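Relative humidity and the box room

Feb 15, 2023

The box room at the back of the house has an outside wall on two sides and no radiator. It was sold to us as a fourth bedroom. I have kept books in it for 4 winters, and this is the first one in which none of them has come out smelling of mushrooms, so I am writing down what changed.

The quantity that matters is relative humidity, and the trouble with it is in the word relative. A cubic metre of air holds a certain mass of water vapour, and the meter on the shelf reports that as a percentage of what the same air could hold at its present temperature. Cool the air and the percentage climbs, although no water has been added. The air against a cold wall is cooler than the air in the middle of the room. A meter on the desk can read 60 while the gap behind a bookcase sits well above the level at which mould will grow on paper and paste.

I spent the first two winters not knowing this. The bookcase stood flat against the north wall, the meter stood on the windowsill, and I believed the meter. In the second September I pulled out a set of old county surveys and found grey bloom along the spines of everything on the bottom shelf. The boards had cockled as well. Cloth bindings had it worst and glossy paper covers came off lightest.

The first thing I did was the wrong one. I bought a tub of the crystals that drink water out of the air. They work in a sealed cupboard. In a room with a gap under the door they are trying to dry the landing, the stairs and the kitchen, and the tub fills up steadily while the reading stays where it was.

The second was a dehumidifier, a Skulow, the small compressor type. It did bring the number down, but a compressor machine is poor in a cold room. The coil ices, the unit stops to defrost itself, and on the coldest nights it spent more time defrosting than drying. A desiccant model would have suited the room better. I looked at one by Urquijo and decided against it on running cost, which I may yet regret.

What made the difference was much duller. I moved the bookcase off the wall. There is now a gap wide enough for my hand behind it, and I took out the back panel, which was only hardboard and was holding still air against the books. I raised the bottom shelf clear of the floor on two battens. I stopped packing the shelves tight. Then I put a second meter behind the case, at skirting height, and began to log both.

The log runs to 461 readings, taken morning and evening whenever I remembered. Before the move, the rear meter was always higher than the front one, by a margin that grew as the weather got colder. After the move the two follow each other closely. They part company when washing is drying on the landing, so the washing now goes elsewhere – this was less popular than the bookcase.

A low level of heat helps too, and I put in a tube heater of the greenhouse sort, made by Clemadel, on a thermostat. It does not make the room comfortable. It keeps the wall surface a little warmer, and the wall surface is the part I care about.

The remaining problem is the tall, thin books, mostly children's and picture books, which lean on an open shelf and warp along the lean. Damp board takes a set very easily. I have been moving these into baskets and open crates, stood on end, where air can get at them from the sides.
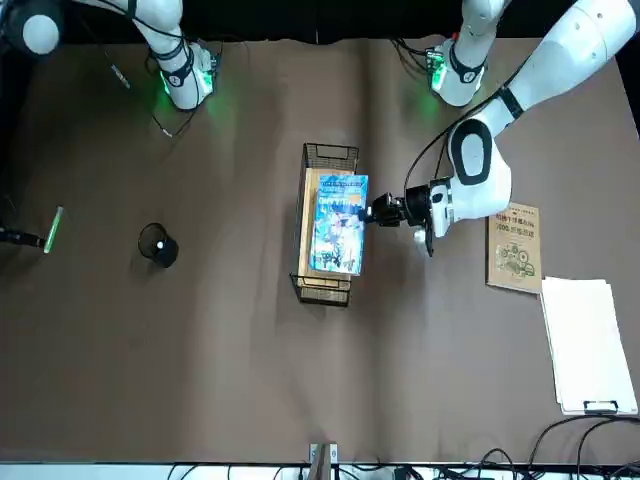 Should books that have already gone mouldy be dried on a radiator? Dry them slowly instead, standing open in a cool room with moving air, and brush them off outdoors once the growth has turned to powder. Fast heat pulls the boards out of shape and can split the glue on a paperback.

I keep anything treated this way apart from the rest for a full season. The county surveys are still in quarantine in the spare wardrobe. Two volumes have a stain that will not shift, and I have left it alone.

Next winter I want to try lining the north wall with thin cork, as they did in the old reading room at Staddale, and log it again with both meters in the same places.

Contact | © 2023 All text by the author | Back to top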